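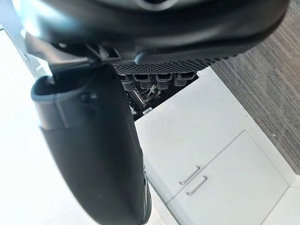
Ginette Beaudoin asked that the damp readings go in before the fire doors this time, and that anything marked "monitor" in the spring should now get a yes or a no. The list below follows that order.

Wudach House, ground floor and basement
Quarterly building check, August

1. Damp

Basement store, north wall: FAIL. Paint has lifted again behind the shelving. Same patch as in the spring, a bit wider at the skirting. No longer "monitor". Needs a contractor.
Basement store, south wall: Pass.
Boiler room: Pass. Old tide mark on the floor, no change.
Kitchen under sink: Pass. Trap was replaced in the spring and the base of the cupboard is sound.
Rear corridor: FAIL. Musty smell by the coat hooks. Gutter outside is blocked at the Nundine Lane end and should be cleared first, then check again.

2. Fire doors

Main stair, lower door: Pass. Closes fully from any angle.
Main stair, upper door: FAIL. Gap at the head is 6 mm. Hinge screws loose, top hinge only.
Kitchen door: Pass, but it was wedged open on arrival. Wedge removed. Please do not put it back.
Boiler room door: Pass. Smoke seal painted over along one side, to be replaced at next decoration.

Comment (Ginette): The upper stair door was adjusted last year and has dropped again. I would ask Pelletier to look at the frame before they touch the hinges.

3. Extinguishers and alarm

Extinguishers: 8 on the plan, 8 found. All in date. The one by the rear exit was standing on the floor and has been put back on its bracket.
Alarm panel: Pass. No faults showing.
Call points: Rear exit tested, sounders heard on both floors.
Emergency lights: FAIL. Rear corridor fitting went out after 42 minutes.

4. Hot water

Kitchen tap: Pass.
Accessible toilet: FAIL. Too hot at the basin. Mixing valve to be reset. Sign put up.
Shower: Not used since the last check. Flushed through and logged.

5. Outside

Rear steps: Pass. Handrail firm.
Ramp: Pass with comment. Moss at the bottom, slippery when wet.
Bin store: Gate latch broken. Pavo have quoted for a new one, waiting for approval.

Comment (Ginette): Approved for the latch. Can the moss be done on the same visit?

Carried forward: north wall, upper stair door, corridor light, basin valve. The gutter is booked and should be off the list by the next check.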